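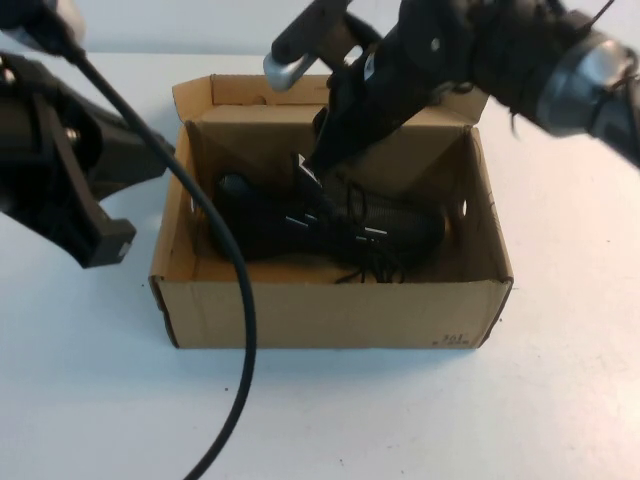 Packing day at Lorente, Basetstead

I went to the Lorente open day in February expecting a sales pitch, and for the first hour I got one. Coffee, a slide with 1,535 stores on it, a man telling us the shoebox is "where the brand begins." I have opened a lot of shoeboxes and never felt anything begin.

The packing room was better. They use a plain brown corrugated box with the lid attached, and a round hole at each end to get a finger in. It's a sensible box. I'm less sure about the claim that it saves more than 20 percent on storage, and when I asked compared to what, I was pointed to a leaflet. The leaflet didn't say either.

The shoes that day were black knit sneakers, which are light and floppy and slide around unless they're laid on their sides. Laces are the weak spot. Tuck them in and it takes longer, leave them out and they catch on everything. Our guide called this "solved." I'd call it put up with.

I did like the lining, blue and black stripes down in the heel where you'd hardly see them once the shoe is on.
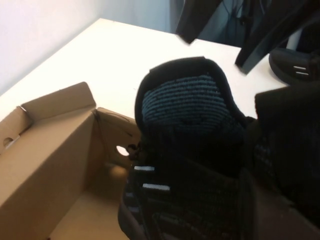

Jernitell wrote to say that the finger holes are the first thing to tear, and that Siltia had tried the same style of box and gone back to loose lids after one winter.

I asked Lorente about tearing before I left. They said it was being looked at. The tour is free, takes two hours, and the parking is terrible.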